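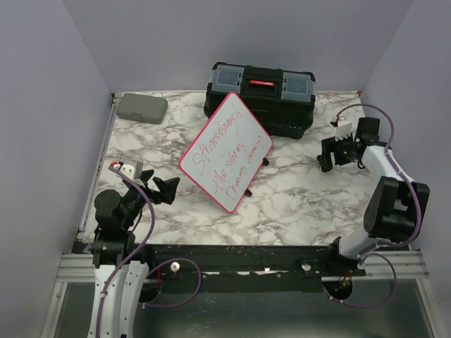 Songs from the Radebe hall, now on the walls

Our fall concert pictures are up in the Brornemgate foyer and they look wonderful! Mogens Oddsson shot both nights of the choir's fall run, mostly from the side balcony, and came home with 1227 frames. It took him and Taha Kettani two long weekends to get that down to something we could hang.

The big print by the stairs is the altos in the last verse of "Clulivora", mouths wide open, half of them with their eyes shut. I must have walked past it ten times already. Further along you'll find the brass players warming up in the corridor (look for the trombone slide poking out of the coat rack) and a very quiet one of our pianist turning her own pages – my favorite of the lot.

Mogens worked without flash both evenings, so some of the prints are grainy. I love them that way, and the black and white ones have a lovely softness to them. Taha did the printing himself on matte paper and hung everything at a height the kids from the junior choir can enjoy too.

Singers can pick up a small print of themselves from the box at the front desk. If your name isn't on an envelope, write to Taha and he'll go back through the files.

The Nernero quartet plays among the pictures on Thursday, November 25, 2021, so come early and have a good look around first. Mogens will be there with his camera, of course, and he's already talking about shooting the outdoor concert in May – I can't wait!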